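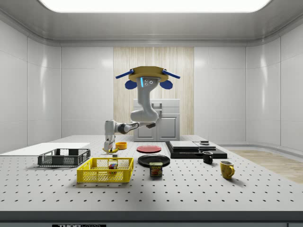 Simulated lab room, arm mounted overhead

Week 8 – Searches and seizures

Hello again! Last week I rushed the bit on reasonable suspicion, so we'll start there. I want you to be able to tell me what the officer knew before the search began – hunches don't count, however good they look afterwards.

Then we'll do exhibit labels and who signs for what (dull, I know, but I've seen good cases wobble over a missing signature).

Please read pages 17 to 45 of the Bainbridge pack. Essays to Anqi Mao, please.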